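FOR IMMEDIATE RELEASE
16 July 2020

Jenora brings its see-through cutlery baskets back, and this time you can buy just one

Hi, it's me again, the person who writes these things from the end of a white table with forks on it. If you got our last release in March, you'll remember I promised news about the baskets "soon." I had a very loose idea of soon. Thanks for waiting, and thanks especially to everyone who wrote in to ask whether I'd forgotten. (I hadn't! We were waiting on lids, and then we dropped the lids, and I'll get to that.)

So, the news. Starting today, Jenora is selling its smoke-tinted cutlery baskets one at a time through the Flovia online shop, as well as in the row-of-three set we've always done. You can order one for the chopsticks and leave the rest of your drawer alone. You can order six. A lot of you live with one or two other people and own, between you, a perfectly modest amount of flatware, and you told us that three baskets felt like homework.

I love these little bins, and I've been told to keep that under control in official documents, but come on. They're rectangular, they're see-through, and the tint is somewhere between gray and brown depending on the light in your kitchen. On our website we call the color Smoke. Half the office calls it Tea. You can see what's inside without lifting anything, and that's the whole reason I started using them at home long before it was my job to talk about them. 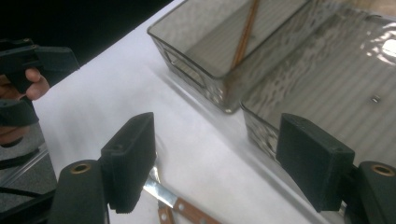 We asked customers on the Jenora mailing list how they sort their cutlery, and 881 of you answered, which floored me, because the prize was a dish towel. The biggest group, 435 people, said they keep small knives somewhere separate from everything else. I'm in that group. I don't like reaching into a bin and meeting a blade, so in my kitchen the paring knife lives on a rail by the stove and the baskets are for things that can't bite. Plenty of you do it differently and wrote very firm emails about it, and I read every one.

Chopsticks were the other hot topic. People lose one of a pair constantly! One reader has been down to a single stick from a favorite set for years and uses it to stir paint. Long, thin things are awkward in a regular drawer tray because they slide under the forks and vanish, and in these baskets they can lie on the diagonal, where you'll spot them through the wall. I won't claim a plastic bin can bring back a missing chopstick. It will let you notice a bit sooner that you're short.

Now the lids. We tried them. They looked great in the sample and they were a pain every single morning, because you want a spoon, you have a coffee in your other hand, and suddenly there's a lid to put down someplace. So the baskets are open on top, same as before, and we put the money into the handles. There's an oval cutout at each end, and we've smoothed the inside edge so it's kinder on your fingers when you carry a full one to the table.

That's honestly my favorite way to use them, by the way - carry the whole basket out, park it in the middle, let everybody help themselves. Then after dinner you do it backward. I do my sorting right on the table: everything out in a heap, one basket per kind of thing, and whatever doesn't belong anywhere goes in the last one until I've made up my mind about it.
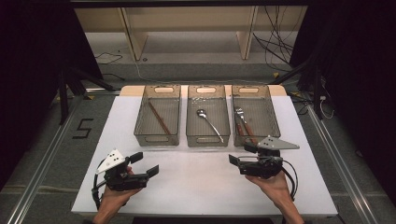 My own last basket is a mess and I've made peace with that. Forks and chopsticks end up together because those are what we grab for noodles, and it saves me a trip. A spoon gets its own basket because spoons multiply. If you have a strict system, wonderful, the baskets will go along with it. If you don't, they're pretty forgiving.

A few practical things, for the editors and shop buyers who've been skimming patiently to get here:

The baskets are sold singly or as a set of three, all in the same Smoke color. Clear is coming later and I'm not allowed to say when, given my record.

The first batch is 1,185 baskets. Dravico is handling the warehouse and shipping, and orders placed before noon go out the next working day.

You have 60 days to send them back if they don't suit your drawer. Please take the forks out first. Yes, this has happened.

They stand side by side on an open shelf or a counter, or at the back of a table if that's where your space is. Measure your drawer before you order, please, especially if it's a shallow one. The full measurements are on the Flovia product page, along with a paper template you can print and lay in the drawer to check.

Wash them by hand in warm water with a soft sponge. Scratchy pads will dull the walls.

Local folks can pick up in person at our Dwivedi showroom, where we've got a table set up so you can bring your own cutlery and try it out. Bring the weird stuff! Fondue forks, ice cream spades, that one enormous serving spoon. We like seeing what people own, and we'd much rather you found out it doesn't fit while you're standing next to us.

Press samples are available now. Write to the Jenora press desk and tell me whether you'd like one basket or the set of three, and where to send it. Shop buyers can ask for the trade sheet at the same desk. I answer most mail in the afternoon, after I've cleared the table.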